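**Monday, bench notes - foam sorters**

Second batch of foam sheet from Drollura came in before ten. Wiremu signed for it and left it on the trolley, so I checked the colours against the order sheet before starting. All there. The green is a shade darker than the first batch but close enough that the old and new boards can go in the same box.

Cut one green board first as a test. Square blank, four holes: square, cross, round, octagon. Used the old templates from the Iltwood job for the square and the round. The cross template had gone soft at the inner corners so I redrew it on card and cut from that. New card is in the top drawer with my initials on it, please don't throw it out.

Blade lasted for the green and most of the orange, then started dragging. Changed it. Old one in the sharps tin.

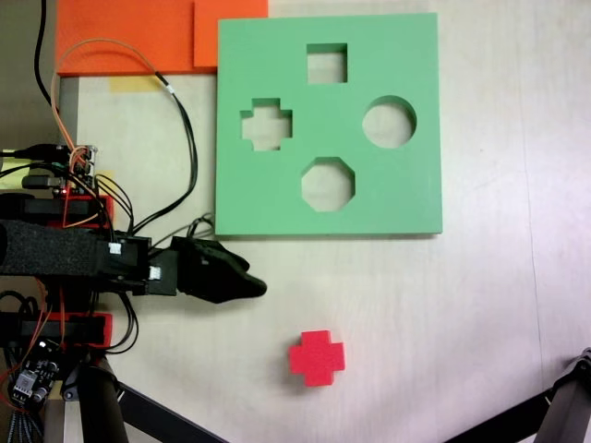

Tipoki Play Workshop - Soft Toys and Sorters

The red cross has the same outline as its hole in the green board. Haven't done a round or an octagon in red yet, only the cross, as that's the one Kirsty was asking about. Her worry is the arms. If they are too thin the little ones bend them back and the foam creases for good, and if they are too fat the inner corners of the hole tear. I kept to the width on her drawing. She can squeeze it herself tomorrow and say yes or no.

Fit notes:

- cross into board: goes in with a light push, comes out with a finger from behind
- a bit snug on one arm, want to take a sliver off the card before the next one
- walls of the holes are clean except the octagon, which needed a second pass on two sides
- no glue used on anything so far

Orange is for the second board. Not drawn up. Youssra wants the same four shapes in a different order, Manaia wants four new ones. I'd go with the same four so the pieces can be swapped between boards, but it isn't up to me. Waiting on that before I cut holes in anything orange.

Yellow tape on the table is to be left where it is until the orange is finished.

Horacio rang after lunch about the Trekulik order. They've gone from 277 boards to 694, same delivery month (January). That's too many to cut by hand. Asked him to get a price for a proper die, one for the board and one for the set of pieces, and to ask whether the die people can do inside corners with a small radius. Sharp inside corners are where the tearing starts - we saw that on the Iltwood ones.

To do:

- Kirsty to check cross
- trim card template, cut another red cross
- round, square and octagon pieces, red
- chase Drollura for the foam thickness in writing
- new blades, we're down to the last packet

Stopped at half four. Offcuts bigger than a hand are in the crate, the rest binned.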